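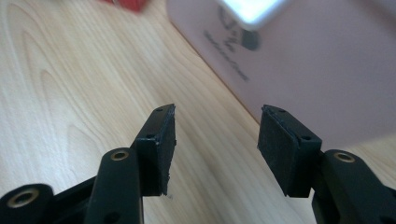

Kirsty Tawhiri keeps a fault log for the hand-held grippers at Droluron, and the entry that took up most of December is headed "pad creep, left." It concerns a rubber pad that moved on its mount under load and let go of what it was holding.

"The first report said the gripper opened by itself," Tawhiri says. "It hadn't. The encoder showed the fingers closed the whole time. The pad had shifted and the part rolled out over the edge."

The part was a 900 gram steel weight, used at the end of each build to check grip. It fell 60 centimeters from the fixture and landed beside the operator's foot. There was no injury. The test was being run without a catch tray, a step that had been dropped from the procedure when the bench was moved.

Beverley Pearce, who runs the test bench, took over the investigation the same afternoon. She had 16 units pulled from use and cycled each one 200 times against the same weight. Four showed movement at the pad, all on the left finger.

"We went to the adhesive first," Pearce says. "That cost us a week. The adhesive was fine on the coupons. Then Kirsty put a straightedge on a finger and the pad face was out of square before we had loaded anything."

The cause was in the linkage. On the affected units the threaded inserts had been pressed with the Kurian fixture, which had a worn locating pin on one side. An insert that sits at an angle takes its screw at an angle, and the finger follows. The pad then meets the load on its lower edge, and the rubber peels from there.

Could it have been found sooner? Tawhiri thinks so. "There were rubber crumbs in the bags the units came back in. People wiped them out and went on. I did it too."

The pin has been replaced and the fixture is now checked with a gauge at the start of every batch. Insert angle is recorded per finger — before, only insert depth was. Any pad with a torn edge is scrapped, whatever its grip reading. The catch tray is back in the written procedure, and the test software will not start a cycle until its switch is closed.

Pearce has one item open. The Terkia units use the same inserts in a shorter arm, and none have been cycled yet. "They were pressed on a different fixture," she says. "I'd still like to see the numbers before they go out."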